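Call for participants: clearing the table study

Prarkon is looking for adults in Solldale and nearby suburbs to take part in a study of how people clear up after a light meal. We want to know what gets kept, what gets thrown out and what order people do it in. The study is run from our rooms at 379 Closudley Road. Sessions run through August.

You don't need any experience. We are interested in people who clear a table at home, at work, at a club kitchen or anywhere else, and we would like a mix of people who do it every day and people who mostly leave it to someone else.

Background

Last year we sent a household survey to 3,144 addresses. Of the people who answered the long version, 213 wrote something in the comments box about bread. They mentioned ends of loaves, single slices left out of the bag, rolls that had been on a plate but not eaten, and what to do with serviettes and tissues that had been sitting up against food. The answers disagreed with each other more than we expected, and a survey is a poor way of finding out what someone does with their hands when they are thinking about something else. The sessions are meant to fill that gap.

What you will be asked to do

You will come in for three sessions, each on a different day. Each one takes under an hour, including a short form at the start and a conversation at the end.

At each session you will clear a small table several times. The items change a little from one round to the next, but they are ordinary things: bread shapes of different kinds, tissues, sometimes a plate or a cup, and a bin with a lid. In some rounds we ask you to put away only the food. In others we ask you to deal with the rubbish first, or to clear everything the way you would at home. There is no time limit and no score.

The food in the sessions is imitation food and is not for eating. Tissues are clean ones, crumpled by staff before you arrive. We will ask you to treat both as though they were the real thing left over from a meal.

After the last round a member of the team will go back over a few of your choices with you. Typical questions are why the slice went before the roll, or why the tissues were gathered into one handful. Short answers are fine.

Who can take part

You can take part if you:
are 18 or over
can get to Closudley Road for all three sessions
can stand or sit at a table for up to twenty minutes at a stretch
are comfortable holding a conversation in English, Arabic or Vietnamese

Chairs are available and the table can be cleared sitting down. If you use a wheelchair, please say so when you apply and we will book the ground floor room. If you have limited movement in one or both hands you are still welcome. We would like to hear from more left-handed people, as most of those who have signed up so far are right-handed.

You can't take part if you work for Prarkon or El-Sayed, or live with someone who does. El-Sayed is paying for the study and will see the final report, but will not receive names or contact details.

Payment

Participants receive a gift card at the end of the third session. The amount is set out in the information sheet, along with the travel allowance. If you have to withdraw part way through, you will be paid for the sessions you attended. Please bring photo ID to the first one.

Times

Morning sessions start at 9.30 am and 11 am. Afternoon sessions start at 2 pm. A small number of 6 pm places are kept for people who work during the day, and these fill quickly — please only ask for one if you can't do the others.

Parking on Closudley Road is metered until 5 pm. There is free parking behind the library, a five minute walk away. The bus stops outside the bakery on the corner.

Privacy

We keep notes on the order in which items are moved and where they end up. Notes are stored under a number, and the list linking numbers to names is destroyed when the report is finished. You can ask for your own notes to be removed at any time before then. Consent forms are sent out with the information sheet so that you can read them at home.

How to apply

Send your name, a phone number, the suburb you live in and the session times that suit you to Fadwa Abou Zeid, Study Coordinator, Prarkon, 379 Closudley Road, Solldale. You can also leave the same details at the front desk between 9 am and 4 pm. Please mention whether you are left-handed or right-handed, and any access needs.

Fadwa will ring you back to go through a few questions and book your times. The call takes ten minutes. If you haven't heard from us within a fortnight, please try again, as some phone numbers have been hard to read.

Children can't come into the session room. There is a waiting area with seats, but it isn't supervised.

The table 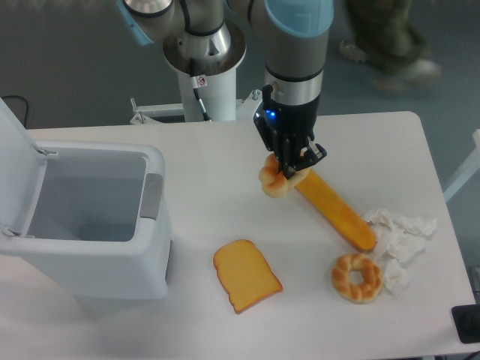

Bread shapes, crumpled tissues and a bin with its lid up, on the white table.

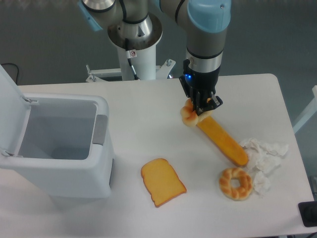 Do I have to follow the same order every time I clear the table?

You can change the order whenever you like, unless the instructions for that round ask for something to go first. Some people do it the same way in every round and others don't, and both are useful to us. If you change your mind halfway through, or want to take something back out of the bin, go ahead and do it. Staff won't correct you during a round.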